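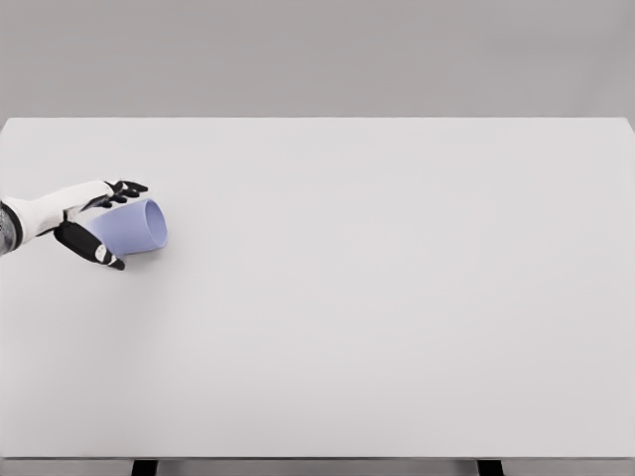

Simulated cup task: a black robot hand, open, at a lavender cup lying on its side.

Search this site
Enter keyword Go

About Ifans

Ifans is a small company in Druneck that tests whether machines can do ordinary chores. We were started by Gwion Pumphrey, who ran the kitchen of a works canteen before he took up robotics, and we still choose our tasks from the kind of work he used to hand out: clearing cups, folding cloths, sorting bolts into trays.

People ask us if robots can do the housework yet. Our answer for now is some of it, slowly, and with someone close by. Picking up a cup that has tipped over is a fair test. The hand has to get its fingers and thumb on either side without rolling the cup away. A person does it while talking on the phone.

We work in simulation first and then on the bench. Our chore list has 57 tasks on it, and last year we logged almost 1390 bench trials. Only two of the tasks are ones we would leave a machine alone with, and both are shop-floor jobs. Homes are harder — every sink and shelf is different.

Clients send us a chore and we tell them what we find, including when the answer is no. We do not build or sell robots.

Our office is on the upper floor of the Fandell building. Visitors are welcome from 2 p.m., but please write first.

Share (2)

Recent items
Folding towels at Avudholm: what went wrong
Bolt sorting, second round
Chore list updated for June
Can it load a dishwasher?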